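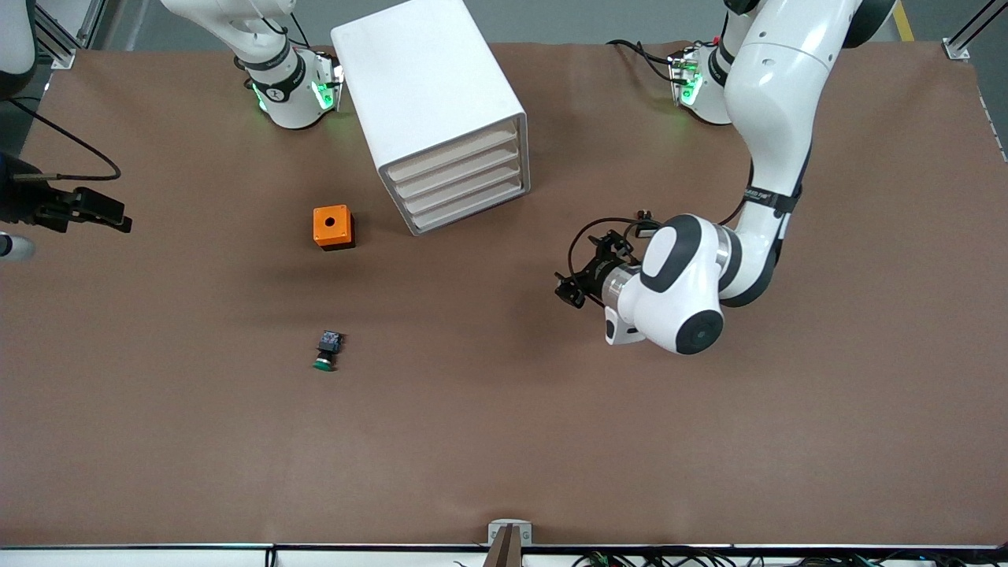 Jelano Introduces Grodau Tabletop Work Mat

July 9, 2022 — Jelano today announced the Grodau, a large-format work mat for assembly benches, sorting stations and packing tables. The mat is sized to cover nearly the full working surface and is supplied in one color, a matte reddish-brown.

The low-gloss finish limits glare under overhead lighting and gives small parts a uniform background. The mat ships rolled. Creases from transit may remain visible after unrolling and do not affect use. Jelano recommends laying the mat flat for up to 23 hours before placing equipment on it.

Grodau is held in position by its own weight — no adhesive or clamps are required — and can be trimmed with a utility knife along any side. Cleaning is by damp cloth and mild detergent. Solvents should not be used.

The mat is sold singly and in cartons of eight. Orders placed through the distributor Shenoy ship within 14 business days. The list price is $174 per mat, excluding freight. The earlier Bralo mat remains available while stock lasts.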